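A day at the Brerno bathroom and home fair

I have been meaning to get to Brerno for years. Everyone I know who has done up a house within driving distance has gone at least once, usually coming home with a boot full of things they hadn't planned to buy, and this October I finally had a free day, a full tank and a bathroom at home with no shelves in it. So off I went!

For those who don't know it, the fair fills the old wool exchange and spills out into the yard behind. It's a small affair by trade show standards, with 70 stands this year, but that's exactly why I liked it. You can get round everything in a day, have a proper lunch and still go back to the stand you couldn't stop thinking about. (Mine was tiles. It is always tiles.)

I got there just after the doors opened and the queue was already down the steps. The ladies on the ticket desk were working through it at a cracking pace, and they give you a paper map with your ticket which is worth hanging on to, as the numbering on the upper floor makes no sense at all. Stand 41 is next to stand 12. I went past the same radiator display three times.

The ground floor is where the bigger names are. Fukuda had the corner by the main stairs and they'd gone to town, with a whole wet room built up on a platform and the water running. I stood in a line of perhaps a dozen people to put my hand under a shower head, and I'd do it again. It was a lovely soft spray, more like standing out in summer rain than the needles I get at home. The man looking after it let me try the valve as well, which turns with one finger. My mother has trouble with her wrists and I took a leaflet for her straight away.

Across the aisle were the storage people, and I spent far longer there than I'd meant to. If you have ever lived with a bath edge crowded with bottles you'll understand. I had gone in sure that I wanted a recessed shelf, tiled in, all very smart. By the end of the morning I was wavering, mostly on cost and partly because our wall turns out on paper to have a pipe in it. A corner basket does the same job for a fraction of the money and you can take it with you when you move. 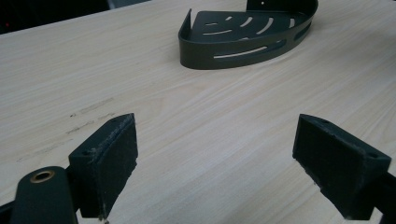

The other thing I learned is to ask how a shelf is meant to be fixed before you fall for the look of it. Some want drilling, some hang, some go up with adhesive pads, and our tiles have a slight ripple to them that pads don't care for. The Jostance stand had sample tiles out so you could try the fixings on different finishes, glossy, matt and ridged, and I thought that was a brilliant idea. I pulled hard on the ridged one and it came off in my hand with a pop. The girl running the stand just laughed and stuck it back on.

Lunch was in the yard, under the awning. There were two vans, one doing flatbreads and one doing soup, and I can recommend the leek and potato. It was bright but bitterly cold, so bring a coat you can eat in. The coffee inside is better than the coffee outside.

After lunch I went up to hear Junpei Fujimoto talk about small bathrooms, and this was the best part of the day for me. He has been fitting out flats for most of his working life and he talks about it as if he'd only just discovered it. His big subject is where the light falls. He had us all shut our eyes and think about where we stand when we brush our teeth, then where the lamp is, and you could hear people groaning as they realised their own shadow was in the basin. He also thinks most of us hang our mirrors too high. I went home and measured and he's right, ours is set for somebody a good head taller than either of us.

Someone asked him about timber in a bathroom and he was all for it, provided you are prepared to look after it: oil it, keep it out of standing water and leave the window open after a bath. He said a pale wood makes a little room feel calmer than white paint does, and I was nodding along like a fool.

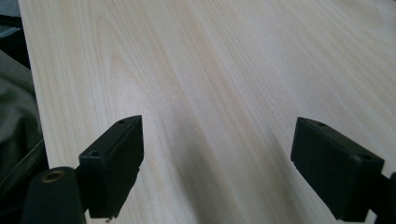

I came out of the talk and went directly to Plellus, who do washstands and tops to order. Beautiful work. I ran my hand along so many edges that I must have looked as though I was dusting. The one I liked best was 2,000 pounds without the basin, so that one stays at Brerno, but they do a simpler range and the chap drew me a quick sketch of how a shorter one might sit under our window. I have it on the fridge.

A few practical bits. Parking behind the exchange fills early, but the field over the bridge is fine and it's a five minute walk. The lift is small and slow, so allow time if you need it. There are lockers by the cloakroom for your bags and they take coins only. One of the stewards told me that more than 3,000 people came through last time, and it did get very busy on the stairs in the middle of the afternoon. It thinned out nicely in the last hour, which is also when the stallholders have time to chat and are happiest to knock a bit off.

I came away with a soap dish, four sample tiles, a roll of leaflets and very sore feet. The tiles are propped up along the bath at the moment and we change our minds about them every morning. The green is winning.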